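Anyone else sewing their own blackout lining? (long, sorry)

rivport_yanti
So I finally gave up on store-bought blackout curtains for the bedroom. We've got a streetlight right outside in Rivport and the "100% blackout" panels I bought let in enough light to read by. I picked up 4 yards of black lining off the clearance table and I'm going to make my own. Window is 46 inches wide. My question is fullness: do I really need double width? It's so much fabric and I hate hemming.

adelmo_v
Double width is for looks. For light you want coverage past the edges, so go wide of the window on each side and hang the rod way up over the trim. My bedroom ones are nearly flat and it's a cave in there at noon.

jtakacs
Going to disagree with Adelmo, sorry! Flat panels gap in the middle the second you bump them. I did mine flat the first time and ended up pinning them shut every night for a whole winter. Redid them in November with proper gathers and a 2 inch overlap and I sleep so much better. Also please wash the lining first – mine shrank like crazy.

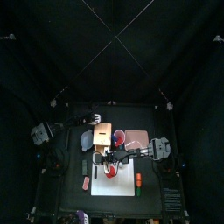

Fullness is half of it, and the other half is how the cloth gets held up, so before you cut anything, think about brackets. Mine were the skinny kind that came with the rod and they sagged right in the center, so the hem dragged on one side and floated on the other. I like how there's a small gray bracket near the top of each side wall in there, both at pretty much the same height, with black fabric on the walls and ceiling. Get your two level with each other before you fuss over the hem (a pencil line and a level, ten minutes, done). I also wouldn't hem until the panels have hung for a few days and dropped as much as they're going to.

rivport_yanti
Ooh, okay, the letting it hang part I did not know. Is that for cotton only? I think mine is some kind of poly blend, the bolt end was missing.

jtakacs
Poly blends drop less but I'd still wait. You'll be sick of looking at the raw edge by then and that's a great motivator, haha.

gaeun_sews
Can I put in a word for a wraparound rod? The light in my place was all coming in at the sides and no amount of gathering was fixing it. The return bends back to the wall and closes that gap.

adelmo_v
Okay, I'll give you the wraparound. Still not buying twice the fabric.

rivport_yanti
Well, I only have the 4 yards, so Adelmo wins on budget and Jolán can say told you so later. Lining is in the wash right now!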